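Floor transition

A floor transition is the line at which two floor coverings meet, together with any strip or moulding used to finish it. Transitions are most common at doorways, but also occur within open-plan rooms where a dining space adjoins a lounge.

Brown wood flooring beside a light blue surface, in computer renderings
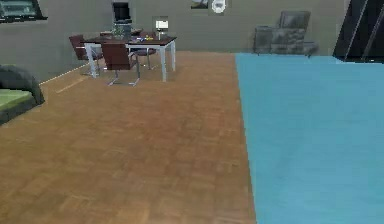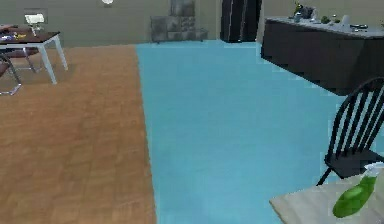
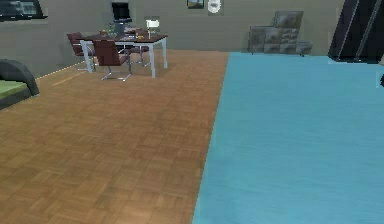 Coverings of equal height may be butted together or joined with a flat T-shaped strip, often of aluminium. Where heights differ, a reducer is used to form a ramp. Timber moves with humidity, so an expansion gap is left beneath the strip, which is fixed to the subfloor and not to the boards.

The Virerbridge housing survey, led by Puspita Nugroho, recorded 283 transitions in 109 homes. Metal strips were found at 125 of them. Coloured vinyl strips were less common and were mostly confined to kitchens and laundries.

See also: Parquetry; Skirting board; Threshold (door)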